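Petasach card room gets its new rules, and the fee is going up

I sat through the whole Petasach town meeting last night so you didn't have to, and the card room question is finally settled. Starting in December, the Jukell card room out on the river road can run up to 20 tables, and it will pay the town a yearly license fee of $669 for each one. The old fee was a flat amount no matter how many tables were open, and people have been grumbling about that for as long as I've been writing this column.

Musa Lawal, who manages Jukell, was in a pretty good mood afterward. He'd been asking for more tables since spring, and he told me the fee was higher than he wanted but he could live with it. "I can plan around a number," he said. "What I couldn't plan around was waiting." He wants the extra tables open before the holidays, though he still has to hire dealers, and the dealers have to get their town cards first (that part can take weeks, ask anyone who's done it).

The part that got people up to the microphone was closing time. The draft said 4 a.m. and the final version says 2 a.m., and if you live on the river road you already know why. One man brought a folder with 91 pages of parking complaints in it and read a few out loud, with dates, until the chair very gently asked him to hand over the rest.

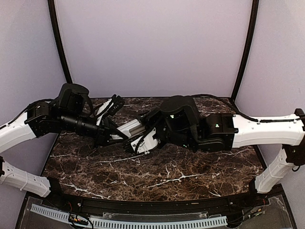
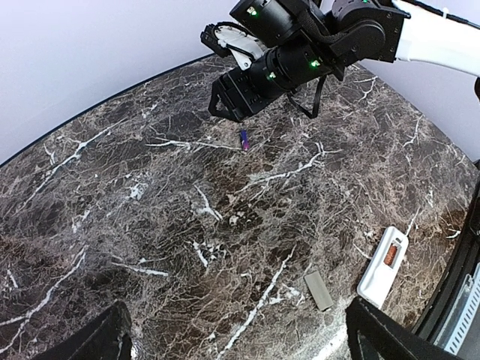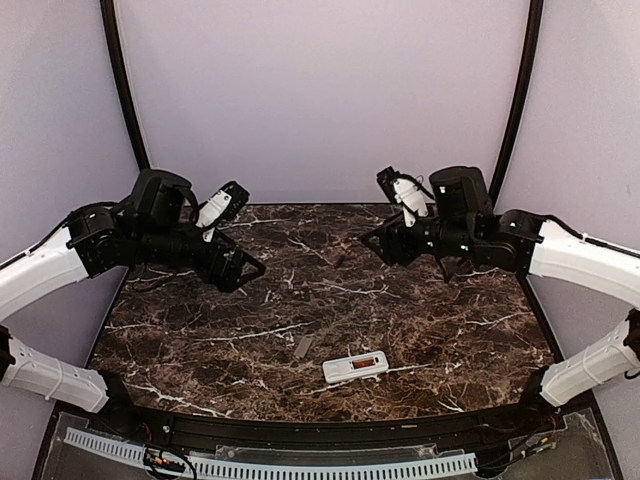
The bit I found most interesting was the money, and where it goes. Half of the license fees will go to the road fund and half to the general budget, and there was a long back-and-forth over whether any of it should be set aside for problem gambling help. Liesbeth Timmermans, who represents the north side, pushed hard for that and got a promise to bring it up again at budget time. She kept saying the two sides were closer than they sounded, and I thought she had a point - by the end they were a bit like the two robot arms in the last picture, reaching in over the brown marble-patterned top from opposite sides and facing each other with a gap still left between them. I'd have liked to see that gap closed last night, but I'll take the promise and I'll be there to remind everybody about it.

There's also the Anozie question. Anozie runs the slot parlor by the bus station, and its lawyer wanted to know if the per-table fee means a per-machine fee is coming next. The answer was "not at this time," which made half the room laugh! The parlor has 82 machines, so you can see why they asked. My guess is we'll hear a lot more on this one once the first card room money shows up and the town gets used to having it.

A couple of smaller things passed without much talk. Players have to be 21, same as before. Jukell has to use an outside company for its bookkeeping, and it has picked Stuveo, which already does the books for the raceway. Monthly reports go to the town clerk and anybody can ask to read them. I plan to, and I'll put the totals up here when I do.

If you want to comment on the parking plan, that's a separate vote and it hasn't happened yet. The sign-up sheet is at the clerk's window until 4:30 in the afternoon, and you only need your name and street. Bring a sweater if you come to the meeting itself - they still haven't fixed the heat in that room.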